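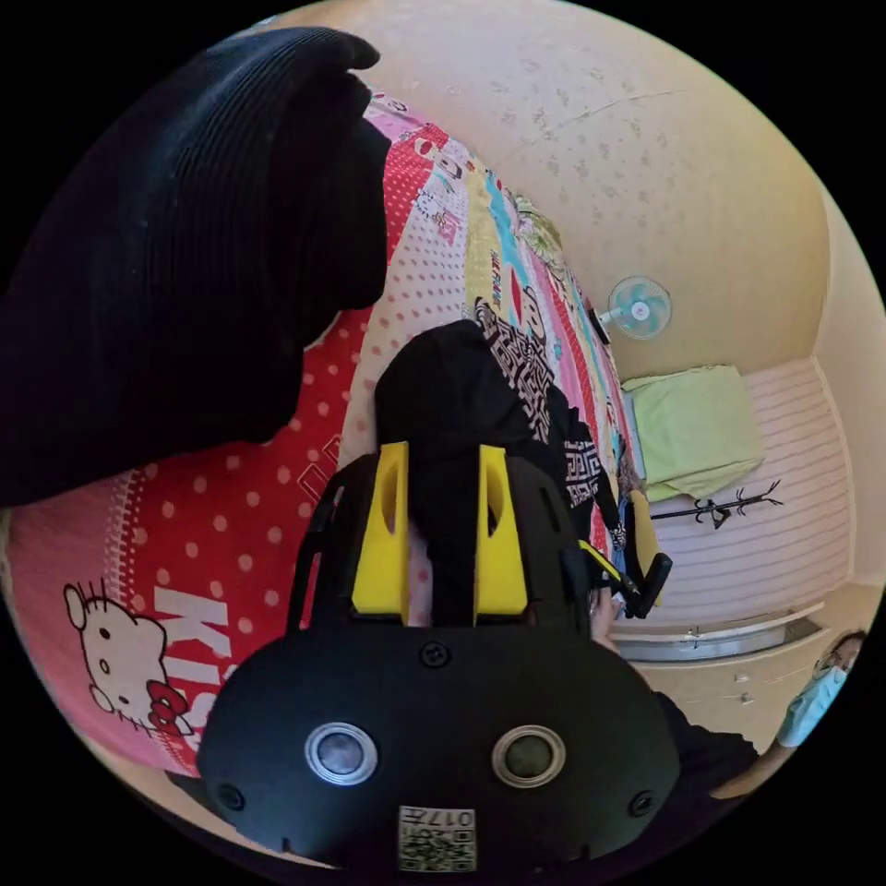 Gripper 017 over the bed, second unit at right. Maze-print piece next to the black item.

May, notebook, Bindora handheld kit, trial continued

Started 9.40. Bedroom set, clothes on the bed. Kit as supplied, nothing swapped, yellow fingers on both units.

Reminder for whoever picks this up – we are reviewing the kit for Stundley, they want a yes or no on buying, plus a list of gripes. Not a paper. Keep notes short and put the file numbers in.

Grip on cloth. Thin stuff good. Thick ribbed stuff less good, the fingers want to ride up over the folds unless you come in flat and close slowly. Tried steeper, worse. The long cutouts near the tips let the fingers give a bit, which I like for cloth, but they also snag on loops and drawstrings. Two snags before lunch. Ask Plovthorpe if they do a finger without the cutout, or a sleeve to go over.

Trigger. Stiff for the first hour then fine, or my hand got used to it. Left hand sorer than the right by the end. Would not want to do a full day on it. Their leaflet says nothing about breaks, should do.

Weight on the kitchen scale, 487 g with no cable. Feels more because it's all at the front. A wrist strap would help, there is a slot for one but no strap in the box!

Screws. Bottom left one on the front face worked lose again, quarter turn. Same one as last time. Put a dab of threadlock on it, check tomorow. If it goes again send the unit back, don't keep fiddling.

View from the wide lens is generous. Takes in the bed, the wall fan, the coat hooks, the other operator, the lot. Good for context, bad for privacy. Stundley need telling that anyone in the room will be in the recording, so masks or blurring and a signed form before they start. Plovthorpe sell a blurring service on top, priced per hour of footage. Get the price in writing.

Busy bedspread was worth trying. Polka dots, Hello Kitty, cartoon strips, all sorts of lettering. Tracking held most of the time and dropped when I went low over the plain black cloth with the fingers closed. Plain and dark is the hard case, then, and the pattern seems to help it. Want a run on white sheets before I say that to anybody.

Sync between left and right units. Out by 3 frames at the end of the long take, nothing at the start. Drift, then. Restarting both clears it. Their support line answered quickly and said there is firmware for it, no date given.

Storage. Card filled at 1,844 clips, warning came up late and the last clip is junk. Deleted it. Bin the one before as well if it won't open.

Cost so far: 300 for the month's hire, both units and the charger. Fair. Purchase price still to come.

To do
– white sheet run, same clothes, same order
– threadlock check, bottom left
– ask re plain fingers and strap
– gloves, see if the trigger is any better with them on
– copy card to the shared drive before wiping, folder name as last time

Leaning yes for hire, not yet for buying. Stopped 4.15, both units on charge.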